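Zwischenbericht an den Fördergeber
Vorhaben: Herrichtung der Innenflächen, Bauteil Drostgate
Berichtsstand: Januar 2022
Bearbeitung: Till Pfeiffer, Hedvika Skála

1. Stand der Arbeiten

Die Arbeiten an den Wandflächen im Bauteil Drostgate verlaufen im Wesentlichen nach dem bewilligten Arbeitsplan. Von den 14 vorgesehenen Räumen sind 12 gespachtelt, geschliffen und grundiert. In den beiden verbleibenden Räumen stehen die Elektroschlitze noch offen; die Verschlussarbeiten sind an die Firma Smits vergeben.

Der Altanstrich wurde in allen bearbeiteten Räumen bis auf den tragfähigen Untergrund entfernt. An vier Stellen war der Putz hohl und musste ausgetauscht werden. Die Fehlstellen sind im Raumbuch eingetragen, die Nachträge liegen der Abrechnung bei. Risse über den Türstürzen wurden aufgeweitet, verfüllt und mit Gewebe überspannt.

2. Oberflächen und Farbton

Für die Schlussbeschichtung wurde ein heller Grauton festgelegt. Die Bemusterung erfolgte im Dezember in Anwesenheit von Nathalie Van der Linden (Gudeo) und Yesenia Ledesma. Beurteilt wurden Deckkraft, Glanzgrad und das Verhalten bei seitlichem Lichteinfall. Der zweite Musteranstrich wurde freigegeben, der erste wegen sichtbarer Ansätze verworfen. 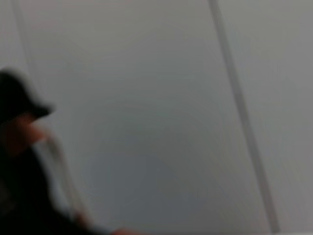
Die Anforderung an die Ebenheit bleibt unverändert. Maßgeblich ist die Prüfung mit der Richtlatte, ergänzt durch eine Sichtprüfung unter Gebrauchslicht. Streiflicht wird nur dort herangezogen, wo die spätere Beleuchtung dies erfordert — das betrifft den Flur und den Besprechungsraum. Anschlüsse an angrenzende Bauteile werden mit Trennschnitt ausgeführt und nicht überstrichen.

3. Abweichungen vom Arbeitsplan

Die Lieferung der Sockelprofile durch Oltix verzögert sich. Die Montage wurde daher hinter die Schlussbeschichtung verschoben. Zusätzliche Kosten entstehen dadurch nicht, der Aufwand für das Abkleben der Bodenanschlüsse erhöht sich geringfügig. Die Trocknungszeiten der Ausgleichsschichten wurden in zwei Räumen verlängert, nachdem die Feuchtemessung über dem Grenzwert lag.

4. Mittelverwendung

Die Position Untergrundvorbereitung ist ausgeschöpft. Aus der Position Beschichtung sind 30 Prozent abgerufen. Eine Umschichtung zwischen den Positionen wird derzeit nicht beantragt. Die Belege wurden von Alžběta Hrnčiar sachlich geprüft und sind nach Kostengruppen sortiert beigefügt.

5. Nächste Schritte

Schließen der Elektroschlitze und Grundierung der beiden offenen Räume
Schlussbeschichtung, beginnend im Flur
Montage der Sockelprofile nach Eingang der Lieferung
Abnahmebegehung mit Gudeo, Protokoll durch Hedvika Skála

Die fortgeschriebene Fassung des Raumbuchs wird mit dem nächsten Mittelabruf eingereicht.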